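4.2 Footwear replacement and wear at the two sites

The interviews in Section 3 pointed to shoes as the most common complaint after start times. Workers at both sites walk on wet concrete for most of a shift, and nearly all of them had an opinion on how long a pair of work shoes should last. This section looks at how shoes were issued, worn and replaced at the Taltside and Veres sites, and at how far the written replacement rule matched what people did.

Both sites pack chilled vegetables and are run by the same employer. Taltside is the older building. Its floor slopes to a central drain and is hosed down between runs. Veres has a newer floor with a coarse coating in the washing area and smooth sealed concrete in the packing hall. The supplier, Hendau, provides the same slip-on work shoe to both sites in half sizes, with black or white uppers.

Under the employer's rule, a pair is replaced after 700 hours on the floor or earlier if a supervisor agrees that the tread has gone. Hours are taken from the rostering system and are not adjusted for time spent in the office, in the break room or on the forklift. A worker who spends half of each shift driving therefore reaches the limit on the same day as one who stands at the wash line.
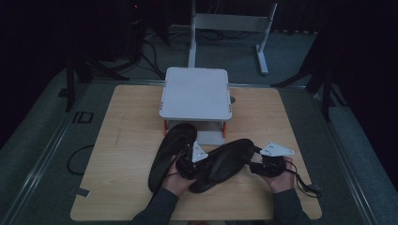
We received issue records for 185 workers who had been employed at either site for at least a full year. The records show the date of issue, the size, the colour of the upper and the reason given for replacement. They do not show which tasks the person was rostered on, so we matched them by staff code with the roster. Staff codes were removed once the match had been made. Where a worker had changed sites during the year, we assigned them to the site where they had worked more hours.

The reason field turned out to be the weakest part of the records. Supervisors could choose "hours", "worn", "damaged", "size" or "other", and the last of these was used far more at Veres than at Taltside. Two supervisors at Veres told us they picked "other" when the person asking had not reached the hour limit and they did not want the request sent back. At Taltside a request marked "worn" was approved at the site office the same day, and there was little need to get around the form.

We also asked for returned shoes to be kept. Returns opened in February and closed on 04/04/2024, by which time 263 pairs had been handed in. Each pair was rinsed, left to dry at room temperature and given a tag with the issue date. Tread depth was measured on both shoes at the heel, under the ball of the foot and at the toe. The shallower reading at each point was used. Pairs without a readable issue date were measured but left out of the comparison with hours.

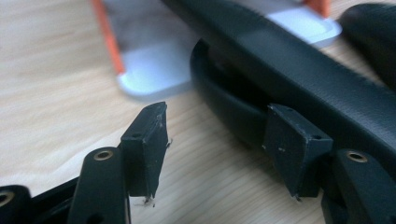
R. J. Windus

Wear at the heel followed hours on the floor fairly closely at both sites. Wear at the toe did not. Workers on the wash line at Taltside had the most worn toes of any group, including some who had worn their shoes for well under the limit. The likely cause is the way the job is done. Crates are lifted from a low trolley and pushed up onto the belt, and the person lifting goes up on the front of the foot at the end of each push. Several people showed us this movement without being asked about it. At Veres the trolley is higher and the belt is lower, and toe wear there was close to that of the packing staff.

Supervisors who checked shoes before approving a replacement mostly looked at the heel. This was partly habit and partly convenience, as the heel can be seen when someone lifts a foot behind them. Checking the front of the sole means taking the shoe off or sitting down. We found that pairs refused under the "worn" category often had enough tread at the heel but very little at the toe.

Ribs along the edge of a toe present a further problem for inspection. They can be clear to see from the side after the ridges underneath have gone down, and a quick look can give the wrong idea of how much tread is left. Moulded lettering is of some use as a rough guide, because it wears along with the surface it sits on, but a recessed centre strip may keep its lettering long after the tread on either side has flattened. We would not suggest using it as a test on its own.

Figure 3. Underside of an outsole with raised tread, a ribbed toe edge and a smooth central strip. The characters "AL-A5" can be read towards the toe.
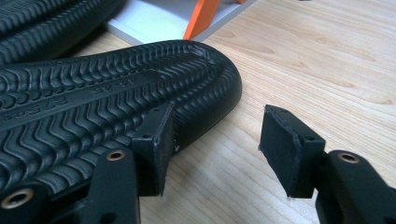 Slips were taken from the site incident books. The books for the year held 951 entries of all kinds, most of them minor cuts or product spills. Slips without injury were recorded unevenly. At Taltside they were entered if someone had fallen to the floor. At Veres some shift leaders entered any loss of footing and others entered none. We have for this reason not compared slip rates between the sites, and we caution against reading the difference in raw numbers as a difference in risk.

Within Taltside the recording was steady enough to look at by task. Slips were more common on the wash line than in packing or dispatch, and they were more common in the hour after hosing. The entries do not mention the state of the person's shoes. We were able to link a small number of falls to pairs that had been handed in later, but too few to support any claim about tread depth and falling.

Workers' own accounts add some detail. Most said they could tell when a pair was finished by how it felt when turning with a full crate, and that this came well before the hour limit for those on the wet side of the building. A few bought their own insoles and moved them from one pair to the next. Others kept an old pair in the locker for dry days and saved the newer one for the wash line, a practice the written rule does not allow for and the records cannot show. It also means that some of our hour figures belong to two pairs worn in turn, and that the measured wear on those pairs is lower than it would be had each been worn alone.

The employer has since asked whether the limit should be set by task. The hours data would support a shorter limit for the wash line at Taltside. They say little about Veres, where fewer pairs were returned and where the floor coating may matter more than the shoe. Floor condition is taken up in Section 4.3.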